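The Review Unit

Print this story
E-mail this story to a friend

The Girnlow came to Jade Grewal in two boxes, and the second box was mostly foam. She signed for both and carried them up to the shop, where Khang Quan was eating soup over the sink.

"Is that the arm?" he said.

"Arms. It's a kit."

Clusix paid her for reviews of shop equipment, 1000 words each, and they paid on time. She had done a label printer for them in August and a heat sealer after that. This one was a tabletop arm kit sold to small gift and stationery businesses. The makers, a firm called Ung, had set up in Plerville two years before. The booklet said the kit would handle ribbon, tape, tissue and "other soft goods." Jade underlined that part.

Khang ran the shop. It sold cards and wrapped things for people who did not want to wrap them. He had agreed to have the kit there for the length of the review, provided it stayed off the counter where he cut paper.

They put it together in an evening. The booklet had 234 steps. Khang read them out and Jade did the screws.

"Step 100," he said. "Check that the cable moves freely."

"It moves."

"Freely?"

"It moves, Khang."

The software asked for a date before it would let her make a log, so she typed Wed 23 May, and the arms woke up and lifted themselves off their rests. Khang stepped back. Then he moved his soup bowl.

She taught it the way the booklet said to, by guiding it through the job and then letting it try alone. The first morning she gave it tissue paper, and it tore the tissue. She wrote that down. In the afternoon she gave it strips, and sat on the stool with the laptop on her knees and watched what the small camera down by the fingers was sending back. It was strange to see the shop that way. She had known the place for years and could not have said which corner she was looking at. 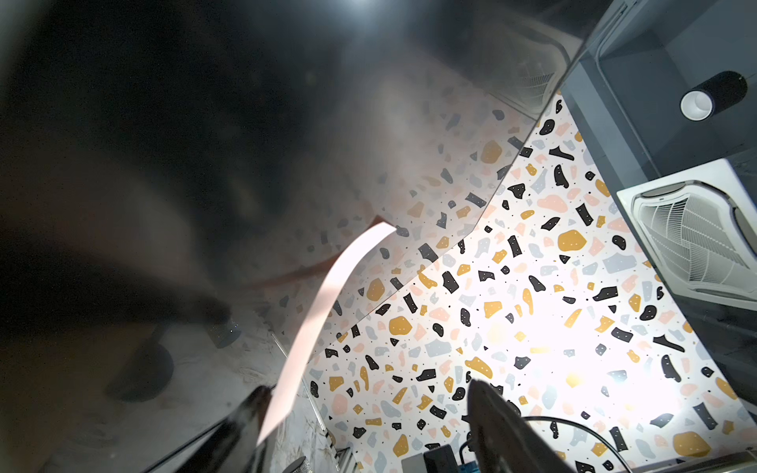 The view from the gripper, with the pink strip over the left finger.

"Why is it looking at that?" Khang asked.

"It's looking at where it's going."

"It's going to the ceiling?"

She turned the laptop away from him. He had customers anyway, a woman and her son who wanted a box tied. He tied it while the boy stared past him at the arms.

"Does it do bows?" the boy asked.

"No," Khang said. "I do bows."

By the end of the week she had five pages of notes. The fingers closed more softly than the heat sealer had, if that was a comparison anyone wanted. The cable was fine. The app lost her settings whenever the laptop slept. She called Ung about that and a young man told her there would be an update, and she asked when, and he said he would find out. She wrote that down too.

What she did not have was an opinion. Clusix liked one in the first paragraph. She had tried "a capable helper for the patient owner" and crossed it out – it sounded like something on the side of the box.

On the last night Khang stayed late to do the accounts. Jade ran the arms again, this time with the thin strips that had red glitter at one end. Those were the hard ones. They were light and they bent wherever they liked, and on most tries the fingers closed beside them.

She had stopped watching the arms and was only listening to them. The motors made one sound when they were moving and another, lower, when they held still. She heard the lower one and looked up.

"Khang," she said.

He came over with his pen behind his ear. The fingers had the strip by the glitter, just above the tips, and the rest of it stood up and curved away on its own.

"Has it got it?" he said.

"It's got it."

They both stood there. A bus went by outside. Jade knew she should be timing this, and the timer was on the laptop, and she did not reach for it.

"My mother used to hold ribbon like that," Khang said. "Right at the end. She said if you held the middle you'd only fight with it."

"Did you teach it that?"

"I haven't touched it. You told me not to touch it."

She checked the log. It had her own runs in it and none by him. She scrolled back through them and found that she had been taking hold nearer the end each day, without meaning to. She must have picked it up from standing beside him while he tied boxes.

She saved the picture from the camera and sent it to Clusix with the draft.
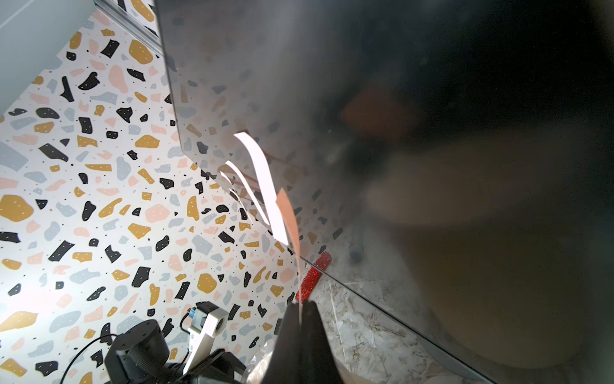
The Draft

It ran to about 1000 words. She gave the Girnlow three stars out of five and took one off for the app. She said the booklet was too long and that tissue was a waste of everyone's time. In the paragraph on training she wrote that the kit would learn the habits of whoever stood nearest, and that owners should think about who that was.

The editor cut the last part for space.

Khang read it on his phone at the counter, with the foam packed back in its box and the boxes by the door.

"Three stars," he said.

"What would you give it?"

He thought about it while he measured out a length of pink. He held it by the end and cut.

"When do they pick it up?" he said.

"Monday."

"Leave it plugged in till then," he said, and went to find the tape.

Print this story
E-mail this story to a friend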